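How I Wrap a Soda Can in Duct Tape

I go through a silly number of drink cans. Some get rinsed and recycled, but the sturdy ones with nice colors get a band of duct tape around the middle and go on to a second life as shelf weights, ring toss targets, stamp rollers for the kids, whatever we need that week. My neighbor Gunvor Aasen asked me to write down how I do the wrap, so this one's for her (and for anybody else with a roll of gray tape and a free evening).

What you need

One can, full or empty
Duct tape, the cloth kind, regular width
Scissors or a craft knife
A dish towel
A bit of rubbing alcohol

A full can is much easier to practice on! It doesn't dent when you press. With an empty one you have to go gently, and I'd leave the tab closed on a full one for reasons my kitchen ceiling could explain.

Step 1. Clean the can

Wipe it down with the alcohol and let it dry. If the can came out of the fridge, leave it on the counter until it reaches room temperature and stops sweating. I skipped this once in October and the tape slid right off overnight.

Step 2. Cut your tape

A standard can needs a strip a little longer than nine inches so the ends overlap. Go longer if you're wrapping on a slant. I cut mine on a Kilimwood board I picked up secondhand, and I lay the strip along the edge of the counter with just one corner stuck down, so it doesn't curl up on itself.

Step 3. Wrap it

Lay the can on the folded towel so it can't roll off. Press down one end of the tape with your thumb, then turn the can toward you and let the tape follow. Keep a little pull on it the whole way — not a lot, just enough that it lies flat. Smooth from the middle of the strip out to the sides as you go.

Stop short of the lid. The can narrows up there and tape hates a slope, plus I like having a strip of the color left over.
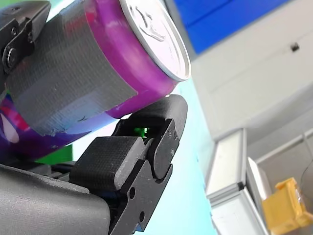 Gray band around the middle, bare magenta left next to the lid.

Step 4. Deal with the wrinkles

You'll get a few. Small ones can stay, and I mostly leave them alone. For a big one, peel back to just past the crease and lay it down again, or slit it with the knife and press the two sides over each other. On a full can, please skip the knife and just peel.

Torn edges are a matter of taste. Tearing by hand gives you that ragged, threadsy look and scissors give you a clean line. I've been known to end up with both on the same can.

Step 5. Rub it down

Go over the whole band with the back of a spoon, paying extra attention to where the ends overlap. Then leave it overnight before you handle it much.

Getting it off again

Warm the tape with a hair dryer on low (empty cans only!) and pull slowly, back over itself. A little cooking oil on a rag takes care of the sticky stuff, then dish soap for the oil. Take the tape off before the can goes in the recycling.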